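February 5, 2020

# Budget for the bench, then the arms

Every equipment request that crosses my desk has the same shape. The arms are on line one with a firm price, and everything that touches the arms is on line two, under "sundries". I think the order should be reversed.

An arm of the class we are considering at Tilbridge is a known quantity. It has a datasheet and a delivery date. The rail, the mounting plates, the wall panels and the cable routes have none of these, and they decide how many working hours we get from the purchase. 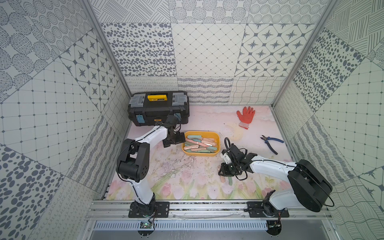
*Tilbridge Equipment Planning Group*

Sorting small flat parts out of a tray is a fair test of a bench. The parts are cheap and lie across one another at all angles. Two arms share one rail, so their reach overlaps at the tray, and a fault in the rail is a fault in both. The request from Ridwan Siregar puts the rail at 299 and the spare gripper fingers at 10 a pair. Neither figure would trouble anyone. Both were left out of the first draft.

Nadhirah Yeoh argues that we should buy one better arm and drop the second. Her case is sound on paper: one set of spares, one calibration, less cable. I disagree on the grounds of planning. With a single arm, a failed joint stops the work until the part arrives. With a pair, we lose half the bench — and can still run the simpler jobs.
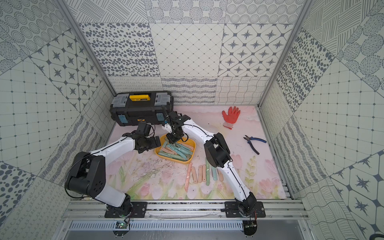 Photo: Krishnan / Tilbridge

Clothespin halves laid in a row on a tabletop will not impress a finance meeting. They should be shown to one anyway. The Ekier quotation allows 4000 for the arms and nothing for hand tools, gloves, storage or replacement work surfaces. Skernis quotes 610 for a bench kit that includes all four, and it was struck out as optional.

My proposal is that no request for arms be accepted without a costed bench list attached, signed by the person who will run it. Consumables should be budgeted for the full year and held under a separate code. If the total is then too high, delay the arms and build the bench first.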